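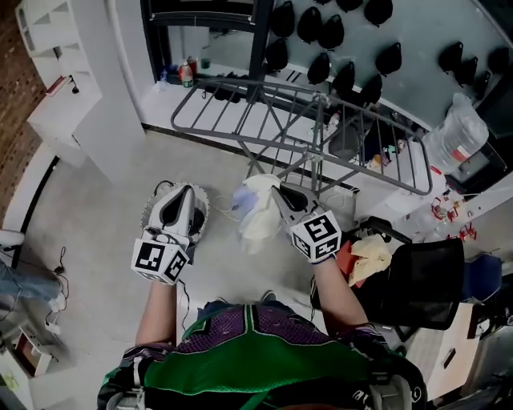

Stockdale Group for Learning by Demonstration, Teaching Texts

Chapter 3
Showing a Robot the Washing

Most of us learned to hang out washing by standing next to somebody who was already doing it. I learned from my grandmother, who had firm views about tea towels and never once put any of them into words, and by the end of a summer I could do it her way without knowing quite what her way was. That, more or less, is the idea behind this chapter. If we can't write down what a pair of hands does with a damp pillowcase (and do try it some time, it's a lovely way to lose an afternoon!), perhaps we can record the hands and let the robot work out the rest.

In the last chapter we steered a robot arm from a distance, and you will remember how slow and fiddly that was. Here we leave the arm out of it altogether. A person takes a gripper in each hand and does the job directly, at a drying rack, with ordinary bits of cloth. The cubes printed with square patterns are there so that the position and tilt of each gripper can be worked out from video afterwards. We call the whole arrangement Plendska, after the first piece of software we wrote for it, and I'm afraid the name stuck.

Cloth is a good teacher for our purposes and a rather cruel one. A mug is the same shape wherever you set it down, but a cloth picked up by the corner and the same cloth picked up by the middle might as well be two separate objects. So a single recording tells us very little. For the exercises you will use the Grurero set, which holds 100 recordings of cloth being handled at a rack, and we shall keep 30 of them back for testing. Please don't peek at those until section 3.4.

A word on what we record. There is the view from the head, wide and a bit wandering, and there is the view from the gripper itself, where the two fingers loom large and the room bends away behind them.
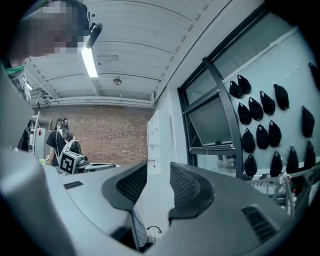 Beryl Inskip felt, on reading a draft of these pages, that I had made the gripper's view sound like the junior partner, and that a learner given the head view alone would have a poor idea of the moment when the fingers close on a hem. I think she's right, and section 3.2 now begins with the fingers.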